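Ravora Opens Hand-Held Demonstration Program for Household Item Handling

Program records human demonstrations in lived-in rooms; first release planned for December

Ravora today announced the start of Tolerska, a data collection program that records people picking up, moving and setting down packaged household goods with a hand-held two-finger gripper. The recordings will be used to train and evaluate manipulation policies for fixed-base and mobile arms. The program's first release contains 2853 accepted demonstrations and is planned for December.

Tolerska uses no robot during collection. An operator holds the gripper, closes it on an object, completes a short task and releases. A camera on the tool records the fingers, the object and the room behind it. Finger opening is logged on the same clock as the video, and the path of the tool is recovered afterward from the camera and an inertial sensor. The result is a sequence of tool poses and finger widths that can be replayed on an arm fitted with matching fingers.

Collection method

Each demonstration covers a single task from a fixed list. Tasks in the first release are limited to grasping, lifting, upright placement, reorientation and transfer between two surfaces. Operators are given the starting object and the end condition in writing. They are not told which side to approach from, how far to open the fingers or how fast to move. Ravora made this choice after an internal pilot in which scripted approach directions produced policies that failed when an object was rotated by a small amount.

Objects are ordinary retail packages: card cartons, tins, pouches, tubes and small bottles. Thin-walled cartons make up the largest group. They deform under excess force, their printed faces vary widely, and they tip easily when released early. For this group the end condition requires that the carton stand upright with no finger contact before the operator moves the tool away.

Sessions take place in homes and small shops that remain furnished as their occupants keep them. Operators do not clear shelves, close curtains or remove items from the work surface unless an item blocks the task. Lighting is whatever the room provides. A site is used for no more than 2 sessions, after which the equipment moves on. Ravora states that the limit exists to keep any one background from dominating the training set.

Review and rejection

Every recording passes through two checks. The first is automatic and looks for dropped frames, gaps in the finger-width log and tracking loss longer than the permitted interval. The second is done by a reviewer, who confirms that the task was completed as written and marks the moments of first contact, lift, placement and release.

Failed grasps are kept in a separate partition. A slipped carton or a second attempt is labeled and retained, and it is not counted toward the accepted total. The first release includes 800 of these recordings. Developers can include or exclude them at training time with a single setting in the loader.

Recordings in which a person's face or a readable personal document appears are withheld until the affected portion has been masked. If masking would cover the fingers or the object, the recording is discarded. Site occupants sign a consent form before collection begins and can withdraw a session at any time before the release is finalized.

Hardware

The Tolerska tool was developed with Yuan, which supplies the finger linkage and the replaceable pads. The pads are textured and attach without tools. Pad wear is logged at the start of each session, and a pair is replaced when the surface pattern has worn below the limit printed in the operator manual. The same pads fit the arm-side gripper, so contact geometry does not change between demonstration and replay.

Calibration is done at the beginning of a session and again after any drop or impact. The operator opens and closes the fingers fully, then moves the tool through a short pattern in front of a printed target. If the second calibration differs from the first by more than the stated tolerance, recordings made between them are set aside for inspection.

Evaluation

Grustamska, the program's evaluation partner, will run the replay and policy tests. Its test cell holds two arms with different reach and payload, both fitted with the Yuan gripper. Replay tests measure whether a recorded path can be executed within joint limits. Policy tests measure whether a trained model completes the task on packages that do not appear in the training data.

Results will be published with the December release, including per-task success rates and the full list of held-out objects. Ravora will not report a combined score across tasks. Upright placement and transfer fail for different reasons, and a single figure would hide the difference.

Known limits

The first release has several limits that users should plan for. All demonstrations are single-handed. Objects heavier than the tool's rated grip are excluded, as are open containers and anything containing liquid without a sealed cap. Transparent packaging is present only in small numbers — tracking works, but reviewers disagreed too often on the moment of first contact. Additional transparent items are scheduled for the second release.

The tool records finger width but not grip force. Users who need force data should treat width after contact as a weak substitute, and only for rigid packages.

Availability

The dataset will be distributed as compressed video with synchronized pose and width files, together with the loader, the calibration scripts and the reviewer guidelines. Academic groups may request access at no charge. Commercial terms will be posted with the release. Groups that want to contribute recordings can apply for a tool on loan through the Tolerska program page; loan units ship with pads, a printed target and the operator manual.

About Ravora

Ravora develops data collection tools and training software for robotic manipulation. The company supplies hand-held grippers, recording software and review services to research groups and equipment makers.

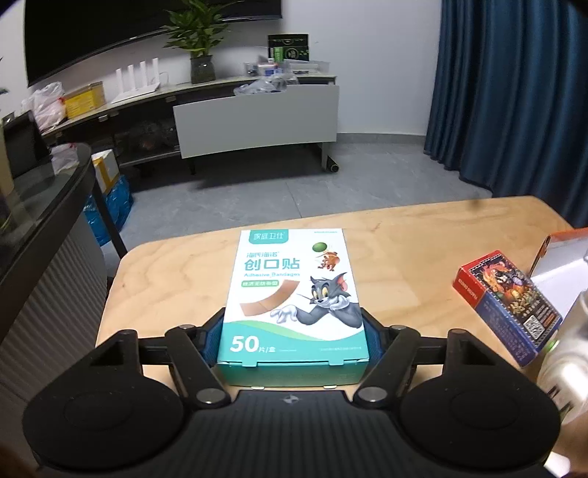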